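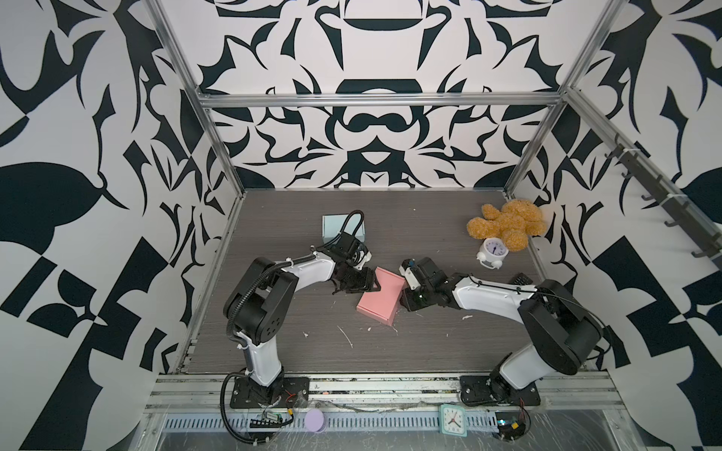
Lanura FAQ - Undwood Software

What does Lanura calculate?
Lanura predicts the drop response of packaged equipment. The user supplies product mass, cushion material, cushion thickness and drop height. The code returns peak acceleration, maximum cushion deflection and pulse duration for each face of the package. Edge and corner drops are available in the extended module.

Is it a finite element code?
No. Lanura uses lumped-mass models with nonlinear springs fitted to cushion test curves. A single case runs in under 3 seconds on an ordinary desktop computer. A sweep of 600 cases can be left to run unattended from the Batch menu.

What are the limits on input?
Product mass may be up to 40 kg. Cushion layers are limited to three per face. Tables of measured stress and strain may have up to 3000 rows; longer tables must be thinned before import.
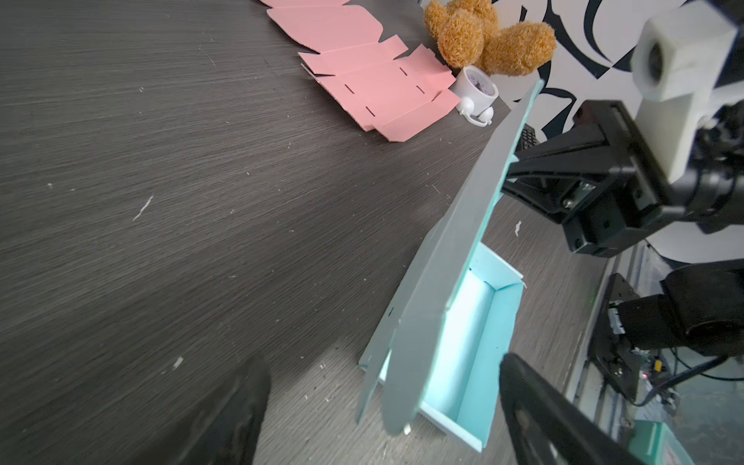

Can I add my own materials?
Yes. Open the Material Editor, choose New, and paste the loading and unloading curves as two columns. Units are set in the header row. Strain must increase from row to row or the import stops at the first bad line. The fitting routine was written by Nuno Carvalho and is described in Appendix B of the user guide.

Why does my result differ from the Buckley method?
The Buckley option treats the cushion as linear up to the bottoming strain. The default solver does not, so peak acceleration will differ for thin cushions and high drops. Check the Bottoming flag in the output table first - if it is set, the Buckley figure should not be used.

What output is produced?
Time histories are plotted on screen and can be saved as text files. The summary table lists peak values by face.

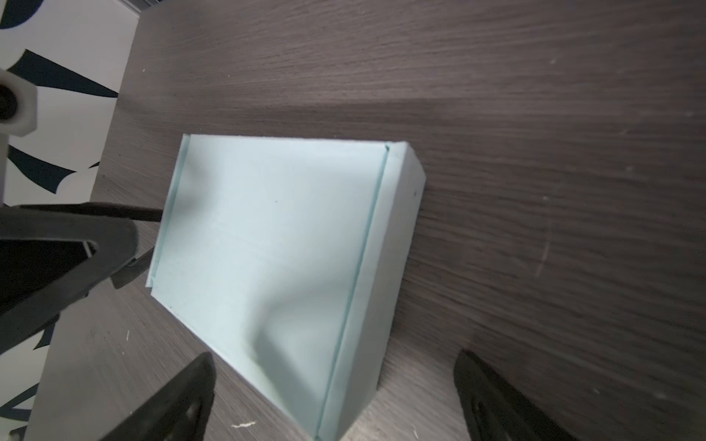 Columns can be hidden or reordered, and the layout is stored with the project. Version 3 project files open directly, but saving them converts them to the current format, so keep a copy if others still use the older release.

How is the program licensed?
Per seat, with a license file tied to one computer. Transfers are handled by Cathal Mulcahy at the Brurnevthorpe office. Licenses bought before September include the extended module.

When was this page last revised?
3rd January.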